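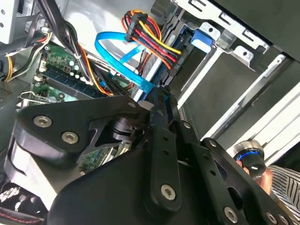
The teardown line at Plevside got its second arm in October, and my job title went from bench technician to cell attendant in the same week. The pay is the same. The work is desktop computers that offices have thrown out: open the case, pull the drives, pull the memory, sort the rest by what the metal buyer wants. I did it by hand for a long time before the arms came. The part of it that the arm handles worst is cable. A drive in its bay has a power connector with red, yellow, orange and black wires on it, and then there is the SATA cable, which in a lot of these machines is bright blue and loops up over everything before it comes down to the drive area. A person pushes the loop aside with the back of one hand and doesn't register having done it. The gripper has to be told.

The planning software is called Zilter. It takes a case model, looks up a sequence, and steps through it. If the model isn't in the library, it asks for a person, and the person on my shift is me. The library had 600 case models when we started. It covers the big office lines well. It covers the machines people built themselves badly, because there is no model to look up, and in those the drive cage can be turned either way and the cables go wherever the builder felt like putting them.

Management's figure for the site before the arms was 2,000 units a week. The target with both cells running is higher and I won't print it. In the first full week we did 2,077, which got a slide at the Wednesday meeting. The slide left out that the bench crew had stayed late twice to clear the reject rack. I raised that, and the supervisor added a line for rejects the week after. The line is still there.

What has changed for the people on the floor is mostly the order of the day. At the bench you had one machine in front of you from start to finish. You set your own pace inside the quota, and you could tell by the end of a unit whether it had been a good one. At the cell I see the middle of a lot of machines. The arm stops, the light goes amber, I reach in and free a latch or unseat a connector, I confirm on the panel, and I step back. Then I do the same on the other side. On a bad afternoon that happens every couple of minutes and I have no idea what most of those computers were.

My wrists are better. Drive screws all day will wreck you, and the powered drivers only move the problem up to the elbow. Two people on the early shift had been on light duty for it and are now back on full hours. My feet are worse. We had stools at the bench. There were none at the cells until we asked, and the ones we got are too low to see over the guard.

The training was 15 hours, split between Biltis, who installed the cells, and our own safety briefing. The Biltis half was good on stopping, restarting and recovering from a fault. It was thin on teaching, meaning how to record a new sequence so the library picks it up. I worked that out from the manual and from getting it wrong. Three notes for anyone in the same position:

Record the approach from the open side of the case, even if the shorter path is over the top. Lids vary.

Do the data cable before the power connector. If the power lead comes off first, it tends to drop across the other one.

Name the sequence after the chassis, never after the sticker on the front.

None of this was in my job description, and I have asked for it to be put there. If recording sequences is part of the work, it should be graded as such. The request has been with the office for a month.

The first arm is called Arthur on the shift sheet. The second is still listed as Cell 2. Next week both go down for a firmware update and we are back at the benches for a day, so I've put my old driver on charge.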